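Take Your Bracelets Off the Nightstand

I have a theory that jewelry gets lost in bedrooms more than anywhere else, and I blame the nightstand. You take things off half asleep, they go in a little dish, the dish gets a phone charger and a cough drop on top of it, and by April you're asking your sister if she borrowed your red one.

So I've become a bed sorter. Every few weeks I dump everything out on the sheet, beads over here, cord and string over there, and I look at what I own. My first time I found 64 pieces. Sixty-four! I would have guessed twenty.

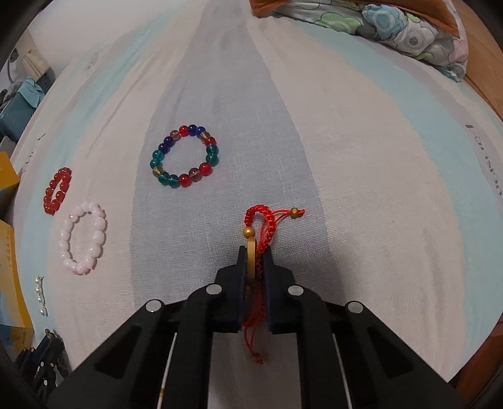 The braided ones are the ones I'd fight for. Glass beads are pretty, sure, but knotted red string with a bit of gold on it goes with a sweatshirt and with a wedding outfit, and it weighs nothing. My friend Juraj Jurčo thinks string bracelets are for summer camp. He's wrong (and he owns three).

What I won't do is buy an organizer. I tried one with velvet slots and the tassels snagged in every hinge. Now the string ones hang on a hook, the beaded ones lie flat in a drawer, and rings go in an old teacup. If you prefer your velvet slots, fine, but please keep the tassels out of them!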